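Stillholm Surfaces Forum > Tables and Desks > Care and Refinishing

Thread: Pale gray-white top going dull toward the middle

samina_arain
Posts: 60
I have a Nerner worktable with a smooth, very pale top. Over the winter the center has gone slightly duller than the far right corner. No scratches that catch a fingernail, no stains. It only shows when the lights are on overhead. The manual says "damp cloth" and nothing else. I have been using a kitchen spray since February. Is this residue or is the finish worn?

dovetail_kent
Posts: 2,570
Residue, most likely. Kitchen sprays leave surfactant behind if they are not rinsed. Do this before anything else:
Clear the top completely.
Wipe with warm water and a drop of dish soap.
Wipe twice with plain water, changing the cloth each time.
Dry with a microfiber towel.
Look at it the next day under the same lights.
Do not use melamine sponges. They are abrasive.

platen
I would not assume residue. Check the lighting first. A pale matte top under a single overhead fixture never looks even. Put a sheet of printer paper on the dull part and then on the bright part. If the paper changes tone the same way, there is nothing on the table to clean.

dovetail_kent
The paper test is fine for brightness. It tells you nothing about sheen. Haze from spray shows at a low angle, so crouch and look across the top toward a window.

platen
Agreed on sheen. She said it only shows with the overhead lights on, though. Haze would show in daylight too.

samina_arain
Paper test done. The paper also looks a little grayer in the center, but I think the table changes more than the paper does. I can't put a number on it.

hollis_b
Which Nerner top is it? The older ones were painted and the later ones are laminate. Soap is safe on both. Solvents are not safe on paint.

samina_arain
No label on the underside. The edge is the same color all the way through as far as I can tell.

carretero_shop
We refinish these at Carretero. If the edge is solid color, it may be a solid surface sheet, and those can be rubbed out with a 1,000 grit pad, used wet. Straight passes, light pressure, whole top at once. If you only do the center you will get a patch that is visible from across the room.

dovetail_kent
Strongly disagree with going to a pad at this stage. She has not rinsed it yet. You can't put a finish back.

carretero_shop
I did not say today. I said it can be done.

hollis_b
A picture would settle half of this. Overhead lights on, as little as possible on the table.

samina_arain
Posted Sunday, April 3, 2022
Before rinsing. The brighter part is upper right, and it gets grayer toward the lower center. There is a pale pink thing at upper left.
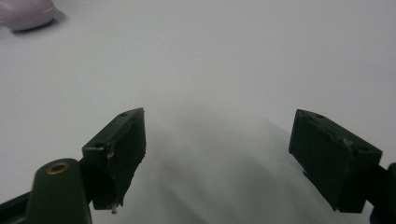 Re: Pale gray-white top going dull toward the middle

platen
That is a gradual change with no edge to it. Spray residue usually has wipe marks or arcs. I still say lighting.

dovetail_kent
Arcs don't always photograph. Rinse it anyway, it costs nothing.

carretero_shop
Gradient is too soft for wear, in my opinion. Wear follows where your forearms go. I withdraw the pad for now.

hollis_b
Turn the table end for end and look again. If the gray part moves with the table, it's the table. If it stays put, it's the room.

samina_arain
It's heavy, so that will have to wait until I have help. I'll rinse it 3 times this week with plain water and leave the Fositeo spray in the cupboard.

dovetail_kent
Two is enough if you change the cloth.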